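## Setting intonation on a hardtail bass

Fit new strings first and stretch them. Old strings give readings that drift between tests. Set neck relief and action before you start – both change the result.

1. Tune the open string to pitch in playing position.
2. Play the 12th-fret harmonic, then the fretted note at the same fret.
3. If the fretted note is sharp, move the saddle back, away from the neck. If it is flat, move it forward.
4. Retune and repeat until the two readings match.

Turn the saddle screw a half turn at a time. Slack the string before moving the saddle forward, or the screw head may strip.

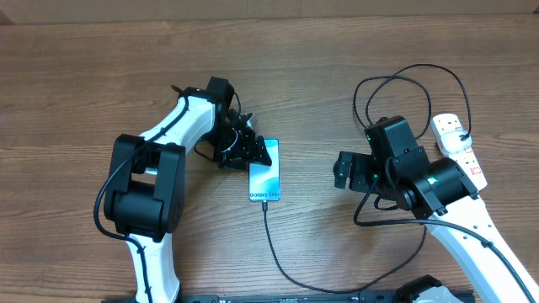

Petronella Ndlovu wrote in to say that she gets steadier readings with the neck pickup and the tone control rolled off. The method works well on a low B, where a tuner often locks onto an overtone.

Stop when the error is under 3 cents. On short-scale models such as the Palik 131, the E saddle can run out of travel. Remove the spring and try again.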